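Good rules for kitchen robots fit on a card

Print this story | E-mail this story

Open a drawer, see the bread, take out the bread. A kitchen robot has to do all of that without pinching a finger or dragging a plate off the shelf, and I love that people are finally writing down how! The practice guide from Fondden runs to 1223 lines in its long form, but the part everyone tapes to the wall is a single card with six rules.

Rule one is my favorite: the arm stops above the drawer before it goes in. A stop over the target gives the person nearby time to say no.
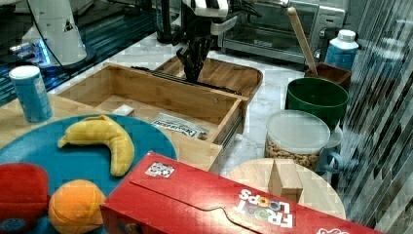 Leena Hirvonen would put that rule second. Her first would be a stop button you can reach with either hand, and she thinks any kitchen that skips it should fail its check on the spot.

Fair point, and the July revision may well move it up. The other rules are just as plain. Keep glass out of the arm's path or mark it on the plan. Leave the counter dressed the way a family would leave it (mugs, towels, fruit, the lot), and write down what was on it before each run.

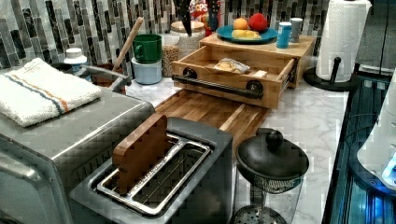 That last habit matters more than it sounds. A score from a bare counter tells you very little about breakfast time, and the guide asks for around 200 runs before a team at Stidia or Metwally or anywhere else can call a task "ready." Change the layout and the count starts over. Strict, yes, but what a pleasure to read results you can compare!

Handles get a rule to themselves: come in slowly from above or straight on, close, check the grip, then pull.

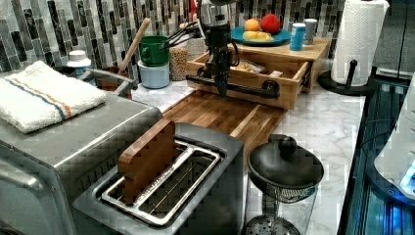
The gripper at the bar handle of an open drawer.

Jeanie Menzies wants a seventh rule, on food wrapping. I hope she gets it.

14 shares | 4 comments

Contact us | Copyright Curnutley Magazine | Back to top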